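Workshop notebook: soap, oil and the Bustano shelves
6 min read

November, a little after four, heater finally doing something

Picking up from the last entry, where I'd sanded all the offcuts to 180 and then got distracted by the bandsaw tire. The Bustano shelves are cut and dry-fitted. They're birch ply with a solid ash lip, and they have to look pale and stay pale, which was the one thing Elínborg Bundgaard was really firm about when she came by to look at them. Everything else she left to us (including the brackets, which I'm still drawing, sorry everyone). So the whole day went to finishes.

Four candidates on the bench:

A - soap flakes in hot water, the thin mix
B - soap flakes, the thick mix, like yogurt
C - Stan oil, white tinted, wiped on and wiped off
D - Wavov paste wax over one thin coat of shellac

All four on the same sheet of ply, cut into paddles with a hole in the handle end so they can hang from the nail rail. I wrote the letter on the back in pencil this time. Last time I used marker and it came through the finish like a bruise.

Soap first. I'd forgotten how nice it is to work with! You dump the flakes in, pour the water over, walk away, come back and it's turned into this lovely soft jelly, and then you just slop it on with a sponge and the whole bench smells like somebody's grandmother's linen closet. The thin mix went on first thing and was touch dry before I'd finished my coffee. It raised the grain, as expected. I knocked it back with a gray pad, second coat, knocked it back again. By the third coat it had stopped fuzzing and felt like skin. The thick mix I left standing for a while before buffing off the extra, and I left it too long, so there's a slightly milky patch near the hole. Note to self: wipe it while it still slides.

Weighed paddle B out of curiosity, bare and then again with the first coat still soaking in. Bare it was 274 grams. With soap on it was 299, and when I put it back on the scale after lunch it had come down to 291. So there was still a fair bit of water sitting in there long after it felt dry to my hand, and I'm going to stop trusting my hand. From now on soaped parts stay on the rail overnight before anything gets stacked. 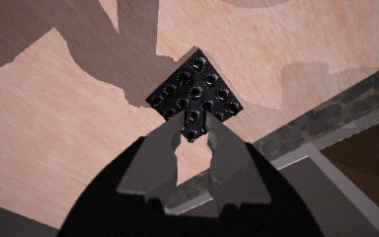 Black block with its rows of round pits, pale grainy wood underneath.

The oil is where I got annoyed. Stan white looks wonderful in the can and wonderful for the first minute on the wood, and then you wipe it and the pigment stays behind in every single pore and every sanding scratch you thought you'd gotten rid of. On the ash it's sort of pretty, like frost. On the ply it just looks dirty. I went back and sanded a second paddle to 240, which helped with the scratches, but then the oil hardly took at all and the color came out streaky. Rozália's opinion (Rozália Bárány, for whoever reads this after the summer people arrive) is that I'm putting on too much and wiping too late. She did one herself with a folded T-shirt scrap and maybe a teaspoon of oil, and hers is better than mine, I admit it. It's still more yellow than the soap. We held the two of them by the door and both said so at the same moment.

The rags are in the metal bucket with the lid, outside. Please leave them there. I will deal with them.

Paddle D I don't have much to say about. The shellac warmed the wood up straight away, even the blond stuff, so it was out of the running for Bustano before I'd opened the wax. I waxed it anyway because I wanted to know how Wavov buffs out. Very well! Low sheen, no drag, hardly any smell. I'd use it on a drawer runner or the inside of a box tomorrow. The lid on the tin is terrible and will bend any screwdriver you put under it.

Then the abuse round, which is everybody's favorite. Each paddle got a ring of black coffee, a ring of red wine from the bottle left over from the opening, a smear of olive oil and a drop of beet juice, left on through lunch. Results, straight from the scrap paper:

A - coffee ring faint, wine ring clearly there, olive oil sank in and made a dark spot, beet awful
B - coffee gone with a wet cloth, wine faint, olive oil faint, beet pink
C - coffee gone, wine gone, olive oil gone, beet very slightly pink
D - coffee gone, wine left a white ring in the shellac, olive oil gone, beet gone

So on toughness the oil wins, and I was hoping it wouldn't. But here's the thing with soap, you can wash it. I took A and B to the sink, scrubbed them with a strong soap mix and the green side of the sponge, and the wine came off B completely. The beet is now a blush that I think another wash would shift. You can't do that with the oil once something gets through it. For shelves that will hold bowls and cookbooks and the odd sticky jar, and with people on site who wipe things down every night anyhow, I'd go for B and be happy. I'll write out a washing sheet for them, one page, big type.

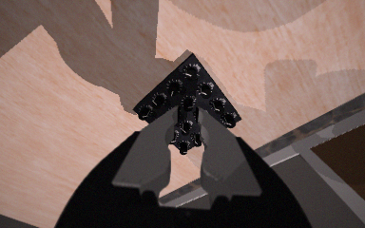 Sheen was the last thing to sort out, and it's the one I always leave until I'm tired. The soaped paddles are so flat that they almost look unfinished from the front, and I worried Elínborg would think we'd forgotten a step. Low light is kinder to them. Get down close with your cheek practically on the bench and a soft glow comes up along the grain. I keep thinking of how that glossy black chevron sits on the pale ply, with little highlights catching on its rim while the wood around it goes between dark jagged shadow and bright bands and the fine wavy grain is all you notice in it. That's the contrast I want at Bustano: let the brackets be the shiny black thing and keep the wood quiet. So satin is off the list for the shelves, and I'm going to ask for gloss on the powder coat, which I had down as matte until this afternoon. Rozália thinks gloss will show fingerprints. She's probably right and I still want it.

Went back over the ash lip with that in mind. Ash under the thick soap is a shade grayer than the ply, and at the joint you can see the change if you're looking for it. I tried a pinch of white pigment in the soap on a scrap of the lip, stirred in while it was warm. It evens things up a bit. A bit more pigment and it went chalky, so stay with the pinch. I've left the scrap taped inside the cabinet door with the mix written next to it, under the old one for the stools.

Stock: the Dretalov order came in with the 180 discs but no 240s, and they say the 240s are coming on their own. There are 2 bags of flakes left on the top shelf, which should see us through the shelves and the bench top if we don't get carried away. The sponges are all falling apart. I need yellow ones, the dense kind, the blue ones shed little crumbs into the finish and you don't see them until it's dry.

Still to do on this job:
- wash A and B one more time and look at the beet
- long shelf, underside first, thick mix, wipe it EARLY
- call about the powder coat and ask what gloss does to the price
- bracket drawing (yes, yes)
- find the good raking lamp, last seen by the lathe

One more thing before I lock up. The edge of the ply takes soap much faster than the face, and if you don't go back over it right away it dries blotchy between the layers. I did the edges of B twice in a row with no wait and they came out even. Doing the same on the long shelf, and the heater stays on low overnight so the rail end doesn't get too cold.

Contact the workshop | © the bench notebook, all entries | Back to top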